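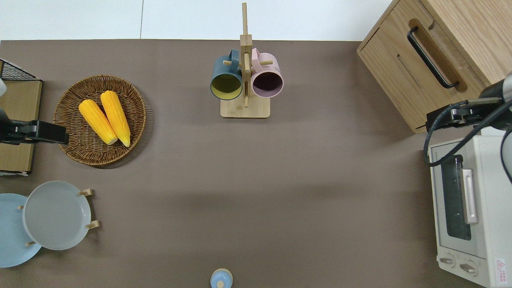 Call for Participants: Tabletop Kitchen Arrangement Study, Vurkville

Kosteo is recruiting adults to take part in a study of how people set out, use and put away small kitchen items on a shared table. Sessions are held at the Indine building in Vurkville and run through October. No cooking skill is needed and no food is eaten during a session.

Purpose

The study records where people place common items, in what order they move them, and which items they leave near the edge of the table. Results will be used in a layout guide for small kitchens and break rooms. The present round, titled Yeon, deals with produce trays and mug storage.

What you will do

Each session consists of 14 short tasks at a wide brown table. Items start around the perimeter and the center of the tabletop is left clear as a work area. Typical tasks are:

- Take the corn from the round woven tray, set it down in the clear area, and return it to the tray.
- Remove a mug from the mug tree, place it upright on the table, and hang it back by its handle.
- Move the mug tree, with both mugs on it, to a position you would find easier to reach.
- Set out all items as you would at home before a meal for two people.
- Clear the center of the table in any order you choose.

Tasks are read aloud by a staff member. There is no time limit on a single task. The order of tasks is different for each participant and you will not be told it in advance.

The mug tree has a vertical post on a rectangular base, with short pegs at the sides. The mugs are ceramic. Participants should be able to lift a mug by the handle and fit the handle over a peg with either hand. If a mug or tray is dropped, stop and tell the staff member. You will not be charged for breakage.

Who can apply

You may apply if you:

- are 18 or older
- can stand at a table for up to 40 minutes, or work from a seat of standard height
- can see well enough, with glasses if needed, to tell similar mugs apart by color
- can follow spoken instructions in English
- have not taken part in an earlier Yeon round

Left-handed applicants are encouraged to apply. The earlier rounds had too few left-handed participants for a separate analysis. People who work in professional kitchens may apply but will be placed in a separate group.

Please do not apply if you have a known allergy to corn or a current injury to the hand, wrist or shoulder.

Time and payment

One visit lasts 90 minutes. This covers sign-in, a practice task, the 14 study tasks, one break and a short written form. Payment is $8 for the sign-in and screening step and $45 for a completed session. Participants who stop early are paid for the part they finished. Payment is by prepaid card, handed over at the front desk at the end of the visit.

Session slots are open on weekday mornings and on Friday evenings. Friday slots fill first. Parking is behind the building, and the study room is on the ground floor.

What to bring

Bring a photo ID and reading glasses if you use them. Wear short or close-fitting sleeves. Remove rings and bracelets before the first task; a locker is provided. Bags and drinks stay outside the study room.

Records

Item positions and task times are stored under a participant number. Your name and contact details are kept in a separate file and deleted when payment has cleared. You may withdraw at any point, and you may ask for your task records to be removed until the round closes.

How to apply

Call the Kosteo study line at extension 2786 between 9 a.m. and 4 p.m., or fill in the paper form at the Indine front desk. State your age, your preferred hand, and two time slots that suit you. Quote reference 780. Applicants who pass screening will receive a slot by phone. Those not placed in this round can ask to be kept on the list for the next one.

Related listings

Session Assistant, Part Time (Kosteo, Vurkville)
Call for Participants: Drawer and Shelf Labeling
Call for Participants: Dish Rack Loading, Evening Group
Front Desk Clerk, Indine Building
Yeon Round: Notes for Returning Applicants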